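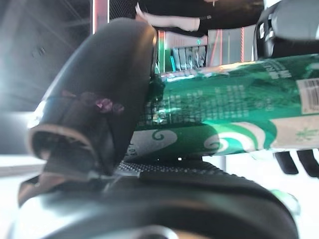

Wrist view, can set, second pass

May 9, 2023

The can set is at 186 usable episodes. The target for the whole grasp collection is 3000, spread over 18 object classes, so cans are past their share and I should stop recording them. I have not stopped, for reasons below.

Setup is unchanged from the last post except for the wrist camera mount, which Levente Gál reprinted with a steeper angle. The old one showed too much table and not enough finger. With the new one the left fingertip and its contact with the object stay in view for most of the closing motion, and the gripper body takes up the bottom of the image. I crop nothing. The policy can learn to ignore a black band that never moves.

Cans are a poor object for a camera this close. Green aluminum gives bright teal and white highlights along the upper rim, and those highlights slide when the wrist turns while the printing stays put on the metal. Small text on the side blurs at this distance. The barcode holds up better. My guess is that the first model, trained on the early part of the set, keyed on the highlights. It closed well under the lamp position we had recorded with and closed short when I moved the lamp by the width of a hand.

So the second pass varies the light and the roll of the can, and leaves everything else alone:

Lamp in one of 2 positions, switched between episodes, never during one.
Can on its side, rolled by hand to a new angle before each start.
Exposure locked. A white tabletop will blow out near the window and I accept that.
People may be in view. I used to throw those episodes away.

The last item needs a note. For the first pass I discarded anything with an arm or a hand in the background, and lost a good part of each session that way. The deployed cell at Privlow has people reaching past the arm all day. A training set with no sleeves in it was teaching the model that sleeves do not exist. Arms in the background now stay in. The episode is dropped only if a person touches the object after the start marker.

Labels are kept short. Each episode gets object class, orientation, lamp position, and a result of held, slipped or missed. Held means the can stayed in the fingers through the lift and a pause at the top. Slipped episodes are kept in a separate folder and are used for the grasp classifier only. I tried mixing them into the imitation data in Totusley with a low weight and got a policy that hesitated before contact. Setting the weight to zero fixed it.

One bug worth writing down. The wrist stream and the joint log were drifting apart over long sessions, enough that the fingers appeared to touch before the log said they had closed. The cause was the recorder stamping frames on write instead of on arrival. Episodes from before the fix were realigned using the first visible contact, and the ones where I could not find that moment were deleted.

Next class is soft pouches, which have no rim highlight but change shape when squeezed. The held label will need a better definition before I start on those.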